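旧物有新家,小桌也清爽:维赛德社区“一张桌子”整理日开张

2026年1月20日

天冷的时候,人就愿意窝在屋里,屋里的东西也跟着越堆越多。梳妆台上的瓶瓶罐罐、饭桌角上拆了一半的纸包、抽屉里找不到盖子的小盒子,谁家没有几样呢?维赛德(Wisside)社区活动室今年头一回办的“一张桌子”整理日,就是冲着这些零零碎碎来的。没有讲台,也没有幻灯片,进门就是桌子,桌上就是日常过日子用得着的小东西,大家挽起袖子边聊边收,一下午过得又暖和又热闹。

活动的规矩很简单:每回只收一张桌子,收完了才去想别的。布类先归布类,毛巾、擦布、软乎乎的小块织物,先从别的东西中间拎出来,抖一抖,再对折;小盒子排在后头,等桌面腾出地方来,再一只一只立着放。主办的斯卡维尔(Skavel)生活馆给每张桌子备了一张小卡片,上面只印着一句话:“软的先走,硬的后走。”听着像绕口令,可真动起手来,还挺管用。软的东西最爱盖住别的东西,一块白绒绒的布摊在那里,底下、旁边压着什么小盒子,常常就看不见了。 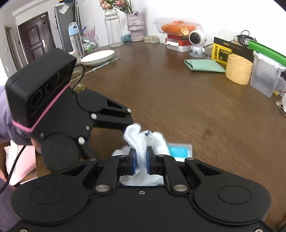
我家倒是反着来的,先收盒子再收布,不然叠好的毛巾没地方搁,来回搬好几趟,搬着搬着又散了。在社区留言板上写下这段话的是一位没有署名的邻居,后面还加了一句,说小桌子和大桌子恐怕不能用同一个办法。这话一贴出来,底下很快就跟了好几条,有赞成的,也有替卡片上那句话说情的。有人出主意,折好的布先搭在椅背上,桌上不就空出来了嘛!这么一来一往,比卡片上写的可丰富多了,生活馆也答应下回在卡片背面留出空白,让大家把自家的法子写上去。

整理日一共开2场,每场300分钟,中间歇下来喝茶的工夫也算在里头。听着很长,坐下来就不觉得了,手上有活,嘴里有话,窗外天色什么时候暗的都没留意。报名的有78位街坊,有从蒙托亚(Montoya)路那边坐车过来的,也有住在楼上、穿着棉拖鞋就下来的。活动室的暖气那天烧得足,水壶一直咕嘟咕嘟响着,靠门的长凳上堆满了外套和围巾,倒成了全屋最需要整理的一处。

说到小东西,最让人头疼的还是那些个头不大、天天要用、又没有固定位置的日用品。棉签、创可贴、橡皮筋、牙线棒,买回来的时候随手一放,要用的时候翻遍全家。生活馆的建议是,凡是自带盒子的,就别再给它换盒子了,原来的盒子上有字,家里老人孩子一看就明白是什么;盒子若是透明的那就更好,还剩多少一眼便知,省得家里明明还有,又买回来一盒。放的时候让有字的一面朝外,立着站一排,比平着摞起来好拿得多。
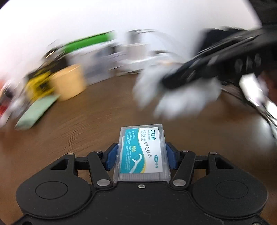
至于那些没有盒子的散件,可以先用家里现成的容器,喝完的茶叶罐、装过点心的铁盒,洗净晾干都能派上用场,不必专门去买一整套收纳用品。买收纳用品买到家里放不下,这样的事在座的好些人都承认自己干过,说完一屋子人都笑。分格也不用太细,每只容器里最多放4种东西,再多就又变回杂物堆了。标签用普通的纸胶带就行,写错了撕掉重写,一点也不心疼。

还有一条是临时添上去的:收完以后别急着离开,在桌边坐一会儿,伸手试试最常用的几样够不够得着。够不着,就往前挪一挪。收拾得再整齐,用起来别扭,过几天照样乱回去。有几桌试过之后又动了手,把擦手的布从最里头换到了手边,把不常用的罐子请到了后排。

家里用不着但还完好的物件,可以送到贾斯蒂斯(Justis)旧物角,就在活动室进门左手的架子上。未拆封的日用品、干净的布料、带盖的罐子都收,碎了口的玻璃和过期的护肤品请不要拿来。架子上的东西谁家需要谁就取走,不用登记,取完把架子理一理就好。旧物角平日也开着,不参加整理日的街坊一样可以来逛逛。

下一回整理日打算放在8月,那时候天热,主题也换成厨房里的瓶罐和调料。想参加的街坊可以到活动室前台留个名字,自己带一块擦布和一只空盒子,茶水由活动室准备。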